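A morning at the Villanueva pottery fair

We went to the pottery fair at Villanueva in June, on the early bus from Zusolness. It takes 50 minutes and stops at the bottom of the hill, so there is a walk up to the square. By the time we got there most of the stalls had opened and the tea tent had a queue.

The fair is bigger than I expected. The leaflet says the first kiln in the village was fired in 1,762, comma and all, and that 1,000 visitors came last year. Potters come from as far as Kisent. Most of what they sell is for everyday use: mugs, baking dishes, butter pots, plain bowls. 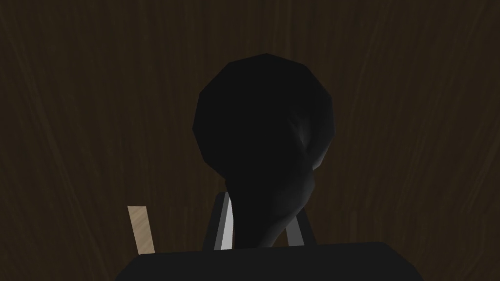 Mei Lindgren was giving a talk on glazes in the school hall. She spent a long time on ash glazes and how much they vary between firings, and passed round test tiles while she spoke. I would have liked more on lead-free glazes for cooking pots, but she ran out of time and the next speaker was waiting.

After that we paid 2 pounds each for the workshop tour. Emrys Jenkins took us through the clay store, the throwing room and the drying racks. The kiln was cooling from the day before and he would not open it, however many people asked. He fires with gas now — the wood kiln at the back is only used in winter.

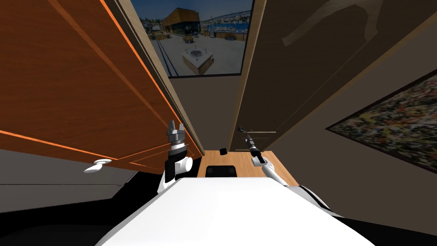

Lunch was lentil soup and bread in the tea tent. It was good, though the benches were packed and we ended up eating on the wall by the church. Abla Darwish, who I know from the evening class in Flaltovville, had bought a casserole dish and was already worried about carrying it home.

I bought a jug and a salt pig. Prices were fair, and most stalls took cards. Bring a bag with some padding, as newspaper was running short by noon. The last bus back leaves at half past four and it was full, so get to the stop early.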